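Tiroirs de commode qui coincent : savon, bougie ou rabot ?
Forum Baltmont > Maison et vieux meubles > Entretien

Märta Holmgren
samedi 20 mai 2023
Bonjour à toutes et à tous ! Je me lance enfin après avoir lu le forum en silence tout l'hiver. J'ai hérité de la commode de ma grand-tante, un meuble en merisier qui a passé sa vie dans une maison chauffée au poêle et qui se retrouve maintenant chez moi, au rez-de-chaussée, côté rivière. Depuis le mois d'avril, les tiroirs se bloquent à mi-course et il faut s'y reprendre à plusieurs fois, un genou contre le montant (mon mari trouve ça très drôle, moi beaucoup moins). Que feriez-vous ?

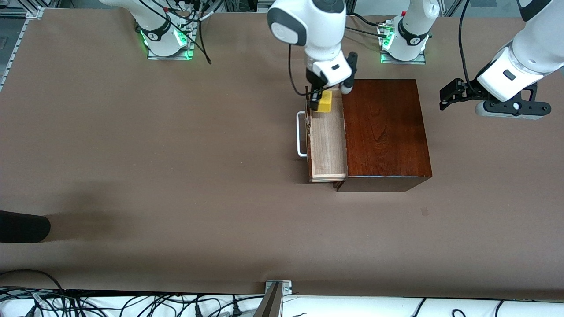

Tsutomu Murakami
Bonsoir Märta et bienvenue ! Avant de sortir le moindre outil, frotte les coulisses avec une bougie toute simple, blanche, sans parfum. Tu vides le tiroir, tu le sors, tu le retournes, et tu passes la bougie sur le chant du bas, des deux côtés, en appuyant bien. Pareil sur les tasseaux à l'intérieur du meuble. J'ai fait ça sur le buffet de mes parents et je n'y ai plus touché depuis des années.

Ntombi Coetzee
La bougie, oui, mais pas sur du bois encrassé ! Il y a souvent là-dessous un mélange de vieille cire, de poussière et de je ne sais quoi qui forme une pâte. Si on rajoute de la paraffine par-dessus, on nourrit la pâte. Je passe d'abord un chiffon à peine humide, je laisse sécher une journée, puis un coup de papier de verre très fin, du 400, juste pour retrouver le bois. Ensuite seulement la bougie.

Märta Holmgren
Merci à vous deux, quel accueil ! Alors j'ai sorti celui du haut ce matin (il contenait encore des boutons, des bobines et une recette de confiture de rhubarbe que je garde précieusement) et Ntombi a vu juste, c'est noir et collant dessous. En revanche je remarque aussi que le bois brille à un endroit, côté gauche, vers l'arrière, comme s'il était poli. C'est là que ça frotte, vous croyez ?

Tsutomu Murakami
Exactement là, oui. Un endroit lustré, c'est un endroit qui touche. Tu peux vérifier en passant un crayon gras dessus : tu remets le tiroir, tu le fais aller et venir, et tu regardes où le trait s'est effacé.

Johannes Baloyi
Je vais être le grincheux du fil, pardon d'avance. Vous lui faites faire du ménage alors que le meuble a pris l'humidité. Un fond de vallée au printemps, du merisier qui vivait au sec depuis toujours, les côtés ont gonflé, point. Deux ou trois passes de rabot sur le chant qui force et l'affaire est réglée pour de bon. Les bougies, c'est très joli, mais dans 3 semaines elle sera revenue nous voir.

Ntombi Coetzee
Johannes, non, non et non ! Si le bois a gonflé, il va dégonfler. Rabote maintenant et cet hiver, quand elle rallumera le chauffage, les tiroirs vont flotter et piquer du nez dès qu'on les ouvre. J'ai récupéré une table de nuit que quelqu'un avait « réglée pour de bon » de cette façon, et j'ai passé un week-end entier à recoller des bandes de placage pour rattraper le jeu.

Johannes Baloyi
Quelqu'un avait la main lourde, voilà tout. Je parle d'un copeau qu'on lit au travers, pas d'un centimètre. J'ai une armoire Molefe qui a déménagé quatre fois, rabotée une seule fois, et elle ferme été comme hiver.

Shazia Talpur
Je me permets d'entrer dans la discussion, avec un mot pour calmer tout le monde :) Vous avez sans doute raison tous les deux, mais pas pour le même mois de l'année ! Chez nous on attend toujours qu'un meuble ait passé une saison complète dans sa nouvelle pièce avant d'enlever du bois. En attendant, Märta, décolle-la un peu du mur si elle est contre une paroi froide, et regarde si elle est bien d'aplomb. On n'y pense jamais assez : un parquet qui penche, la caisse se met en losange, et tous les tiroirs forcent du même côté. Une petite cale sous un pied et tu n'auras peut-être rien d'autre à faire.

Märta Holmgren
Oh, Shazia, le parquet penche ! Une bille posée devant la commode file droit vers la fenêtre. Je n'avais pas du tout fait le rapprochement. Je vais emprunter le niveau du voisin.
Et question bête pendant que j'y suis : le savon de Marseille, ma mère ne jurait que par ça. C'est à bannir ?

Tsutomu Murakami
Il n'y a pas de question bête. Le savon bien sec glisse très bien, je lui reproche seulement d'attirer l'humidité, et chez toi, côté rivière, je m'en passerais. Certains prennent aussi la cire en bâton de chez Pinach, ça marche très bien, mais ça coûte bien plus cher qu'une bougie de ménage.

Johannes Baloyi
Le savon, là-dessus au moins, on est d'accord. Et je maintiens pour le rabot -- à l'automne prochain si vous voulez, je suis patient.

Ntombi Coetzee
À l'automne prochain, je veux bien en rediscuter, mais le crayon d'abord ! Et par pitié pas d'huile de cuisine, je le dis pour ceux qui liront le fil plus tard. Ça rancit, et l'odeur ne part plus du linge.

Märta Holmgren
Petites nouvelles avant d'aller dormir. Le niveau dit que le pied avant droit est trop bas, j'ai glissé dessous un morceau de carton plié en attendant mieux, et le tiroir du milieu s'ouvre déjà d'une main, alors que je n'ai encore rien frotté ! Celui du haut sèche sur deux chaises dans le couloir, après le chiffon. Celui du bas résiste toujours, il faut dire que c'est le plus large et qu'il était plein de draps. Je m'y attaque demain avec le crayon et le papier fin, et je garde la bougie pour la fin. Johannes, je ne t'oublie pas, j'ai retrouvé un vieux rabot Zastetti à la cave, mais il est tellement rouillé qu'il lui faudrait son propre fil de discussion.

Shazia Talpur
Ouvre-le, ce fil, ça m'intéresse ! Pour la cale définitive, prends une chute de bois dur, le carton va se tasser sous le poids. Et tu veux bien nous recopier la recette de rhubarbe ?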